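Van Acker Fesden Table Loom
Owner's Guide, Section 4: Finding a Spot and Getting the Loom Ready

By now you have unpacked the box, checked off the parts in Section 3, and probably moved the loom around the house once or twice to see where it looks nice. We do the same thing with every new one that comes into the workshop. Before you put any yarn on it, though, please take half an hour with this section. Most of the letters Seo-ah Woo answers for us are about a loom that creeps across the table or a shed that won't open evenly, and nearly all of those are cured by what follows.

Choosing the table

1. Pick a table that is flat, steady, and deep enough for the whole base of the loom, with a hand's width left over at the front for your shuttle and scissors.

2. Lean on each corner of the table in turn. If it rocks, fold a bit of cardboard and tuck it under the short leg until it stops. (A cork mat also works beautifully if you have one lying around!)

3. Stick the felt pads from bag 3174 to the underside of the loom, one at each corner. Press each pad down and hold it while you count slowly to twenty.

4. Set the loom down with the beater facing you. The front beam should line up with the table edge or sit just a little behind it.

Note: If your table has an apron or anything else fixed under the edge, check that the clamps still have room to close before you go any further. The long clamps sold with the older Anier loom fit the Fesden perfectly well, so by all means use them if you've got them.

Choosing the chair

You don't need a weaver's bench, whatever your friends at the guild may say. Any chair will do if it stands still and lets you sit close, and plenty of us learned on whatever was in the kitchen. A folding chair is fine too, so long as it is opened all the way and sits firmly on the floor.
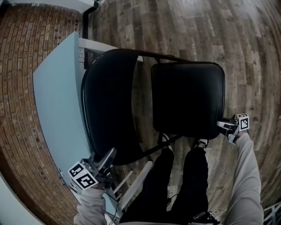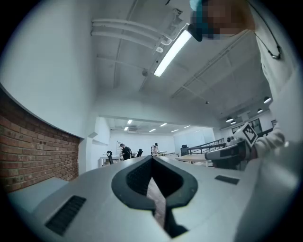
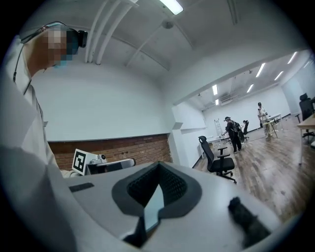 5. Sit down and rest your forearms on the front beam. Your elbows should be a touch higher than the beam, and your shoulders should feel loose. If you find yourself shrugging, add a firm cushion. If you find yourself stooping, try a lower chair or raise the loom on a solid board that covers the full base.

6. Reach forward and touch the castle (the tall upright part in the middle) with both hands. You should be able to do this without lifting off the seat.

7. Work each of the 4 levers down and up again a few times. They'll feel stiff in a brand-new loom and will loosen up over the first week or two.

Caution: Keep fingers clear of the space between the beater and the castle while somebody else is working the levers. This goes double for small helpers, who do love that spot.

Clamping and leveling

8. Slide one clamp over each side rail and tighten it until it's snug, then give it one quarter turn more. Don't use pliers. The rails are beech, and they will dent.

9. Lay a small level across the front beam, then across the back beam. If the two don't agree, loosen both clamps, shift the loom slightly, and try again. It can take a few rounds, so put the kettle on.

10. Let the beater swing forward from upright. It should come to rest evenly against the front stop on both sides. If one side touches first, turn the brass screw on that side a very little at a time, checking as you go.

Caution: Always loosen the clamps before moving the loom, even if you only want to nudge it over a bit.

Light and a few comforts

Daylight from the side is kindest to the eyes, and it shows up a skipped thread much sooner than a ceiling lamp will. In the evening, a small lamp on the side opposite your stronger hand keeps the shadow of the shuttle off your work. Benedetta Grasso, who wrote the first edition of this guide from her front room in Flilletthorpe, liked to clip a strip of white card behind the heddles when she was threading dark yarn. We have passed her trick on to every customer since, and it is especially welcome once you get up toward 200 threads.

Give the wood a day to settle in the room where you plan to weave, or two if the box has been sitting in a cold hallway or garage. Then go over the clamps and the level once more.

When everything sits square and you're comfortable in your seat, turn to Section 5, where we'll measure and wind your first warp. Have the warping sticks and the spool of cotton from the starter bag within reach.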